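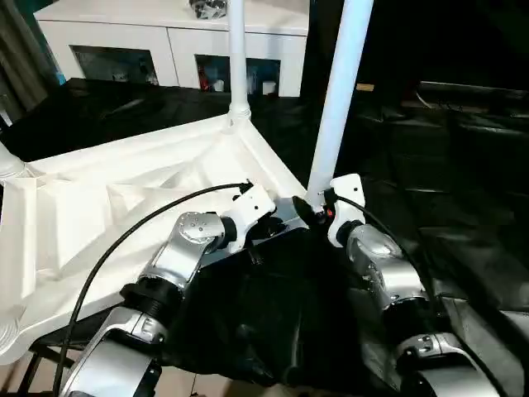

# pastano-laytime

Laytime and demurrage records for small product tankers calling at the Kalia terminal, cleaned up from statements of fact and put into flat files.

Last touched April 16, 2024. Maintained by Viera Vrabec and Edgars Butkienė. Please read the section on what we don't trust before you plot anything.

## What you get

| File | Rows | One row is |
|---|---|---|
| `calls.csv` | 1630 | one vessel call at one berth |
| `events.csv` | 3801 | one timed event inside a call |
| `claims.csv` | 400 | one demurrage claim, as first submitted |
| `berths.csv` | 8 | one berth |

If you divide events by calls you will see the problem right away. A full statement of fact should have a dozen or more timed lines: end of sea passage, notice of readiness tendered, anchor down, pilot on board, all fast, hoses connected, and so on. We have a little over two per call. Most calls carry only the tendered notice and hoses off, and you can't rebuild a laytime calculation from those. Anyone who tells you they have done it with this dataset has filled in the middle themselves.

## Why it exists

Kohlhase, a broker, put out a slide deck claiming that waiting time at Kalia had dropped by half after the new berth booking rules came in. The deck had one chart, no sample size, and a y-axis that started well above zero. Katalin Dudás asked for the numbers behind it and was sent the chart again as a PDF.

So we collected what we could. The records came from two ship agents and one charterer, Drultus, who let us have their claims folder on the condition that vessel names be removed. Our own view, for what it's worth, is that waiting time may have fallen some. We can't show that it halved, and we don't see how Kohlhase could either.

## Main columns

### calls.csv

- `call_id` - ours, no meaning outside these files
- `vessel_key` - hashed. The same ship normally keeps the same key, but see below on renamed ships
- `berth_id` - joins to `berths.csv`
- `cargo` - one of `gasoil`, `gasoline`, `naphtha`, `jet`, `lpg`, `other`
- `op` - `load` or `disch`
- `nor_tendered` - local time, as written
- `hoses_off` - local time, as written
- `bl_qty_t` - bill of lading quantity in metric tons, often blank
- `source` - `agent_a`, `agent_b`, or `charterer`

### events.csv

- `call_id`
- `event` - our cleaned label
- `event_raw` - what the agent typed, typos and all
- `t_local`
- `counts` - `y`, `n`, or `disputed`. Whether the time after this event was treated as counting against laytime

### claims.csv

- `claim_id`, `call_id`
- `allowed_h`, `used_h`
- `rate_day` - dollars per day, pro rata
- `claimed` - dollars
- `settled` - dollars, blank in most rows

## What we don't trust

**Notice of readiness times.** Masters tender notice when it suits the owner. Plenty were tendered outside the port limits or before the laycan opened, and the agent simply wrote down whatever the email said. We kept the time as written and did not try to work out which notices were valid. That's a legal question and we aren't lawyers. If you define waiting time as notice to all fast, you are measuring partly how early captains like to press send.

**Round times.** Agent B's events land on the hour or half hour far too often. Either Kalia runs like no terminal we've ever dealt with or somebody fills in the sheet after lunch. Don't use `agent_b` rows for anything finer than half a day.

**The claims file.** These are opening claims. An opening claim is a number the owner would like to be paid. Treating `claimed` as the cost of delay is wrong, and we've already seen it done once, in a memo that cited an early copy of this repo. Use `settled` where it exists, and keep in mind that easy claims settle first.

**LPG calls.** There are few of them, they use one berth, and that berth was out of service for part of March. Orsolya Pálfi thinks they should be dropped. I (Viera) left them in because people would ask where they went. Drop them yourself if you're comparing berths.

**Renamed ships.** The hash is built from the name and not the IMO number, since Agent A's sheets didn't carry IMO numbers. A ship sold and renamed shows up as two ships. We caught a few by hand and have no idea how many we missed.

**Selection.** Drultus only opens a folder when there's a dispute, or when one is likely. Their calls run longer than everyone else's. Mixing `charterer` rows with agent rows and taking a mean gives you a number that describes nothing in particular.

## Time zones

Everything is local time at Kalia. Blažena Hrnčiar checked the clock changes against the pilot log and fixed the ones that produced negative pumping times. Ones that were off by an hour but still looked plausible are probably still off by an hour.

## Loading it

```
import pandas as pd

calls = pd.read_csv("calls.csv", parse_dates=["nor_tendered", "hoses_off"])
events = pd.read_csv("events.csv", parse_dates=["t_local"])

calls = calls[calls["source"] != "charterer"]
```

That last line is on purpose. Take it out if you have a reason to.

## Things people have asked for

*A single "efficiency score" per berth.* No. Berth 3 handles the oldest ships and berth 6 has the best pumps. A score would mostly tell you that.

*A forecast.* Also no. There's a branch called `forecast` that Edgars started. It does slightly worse than guessing last month's median and is kept so that nobody starts it again from scratch.

*Vessel names.* We agreed not to publish them. Please don't open issues trying to match hashes to ships.

## Still open

- [ ] second pass on `event_raw` values marked `unclear`
- [ ] find out whether "hoses off" and "arms off" mean the same thing at berth 2
- [ ] ask Agent A about the duplicate calls with different bill of lading figures
- [ ] weather stoppages: the sheets say "swell" but never how much
- [ ] reply from Kohlhase (asked twice)

## Reuse

Free to use with credit to the Pastano project. If you publish a chart from it, put the row count on the chart and say which `source` values you kept. Corrections are welcome as pull requests with a scan or a log extract attached. Corrections from memory get closed.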